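# Teaching by remote control: my demonstrations come out all over the place

**clukance_parent**

Hello everyone! I help out with an after-school group, and this fall we started using Hangate (the remote control program, the one where you steer a simulated arm with a handheld controller and it saves every move as a demonstration). The job we picked is small: take the blue die off the table and set it on the board. I recorded 40 demonstrations in October, mostly in the evenings with a cup of tea, and trained on the lot of them. The arm does go toward the table, bless it, but then it drifts and dithers and closes its fingers on thin air.

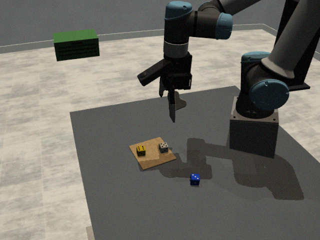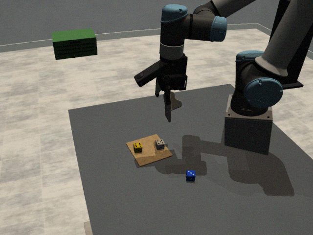
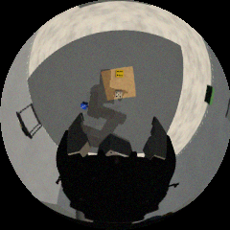

I should say that I steer almost entirely from the room view, and I only glance at the wrist view when I remember it's there. My trouble is judging depth. From the room view the blue die looks easy enough to reach, sitting on the bare tabletop a little nearer than the board with the yellow and white ones on it, and then I come down and find I'm well off to one side. So I wiggle, and back up, and come down again, and all of that goes into the recording. Should I be throwing those attempts away? Or does the arm learn something useful from watching me fix my mistakes? I've read both and I'm thoroughly muddled.

**Shenoy Bench**

Oh, I have been exactly where you are, and it does get better!

Keep the ones where you missed and then fixed it, within reason. A clean correction (you come down crooked, lift, shift over, come down straight) is worth having, and I'd keep a good handful of those. What hurts is the dithering, where you hover and twitch while you make up your mind. The arm copies the hovering faithfully. Mine used to stop above every object and think about it, just like me.

What helped me most was practicing with the recording switched off. I did the same reach over and over until my hands knew it, and only then pressed record. I also settled on one way of doing it and stuck to it: go across high, stop above the die, turn the wrist, straight down, close. If half your demonstrations swoop in from the left and half come from behind, you can end up with something in between that suits neither.

For the depth, try using the shadow. In your first two pictures the gripper's shadow lands close behind the blue die, and I bet it would tell you a lot if you watched how it moves as you lower the arm. It won't be directly under the fingers, mind, so spend a little while getting a feel for how far off it falls.

I'd go through your recordings and watch them all at double speed. It's dull, but you'll spot the bad ones quickly. When I did this on my own set (a peg job on an old Ikano setup, nothing fancy) I dropped 6 and saved again with the long pauses trimmed, and the difference was lovely to see.

**tinmug**

use the wrist view for the last bit. room view to get there, wrist view to line up. took me 2 evenings to get used to it and it does bend everything near the rim so keep the thing you want in the middle

also move the die between recordings if you haven't. if it always starts in the same spot the arm just learns the spot

**clukance_parent**

Thank you both so much! I had not been moving the die, I'm a little embarrassed to say. I'm going to practice with the recording off first and then start a fresh set, and I'll come back and say how the group gets on with it.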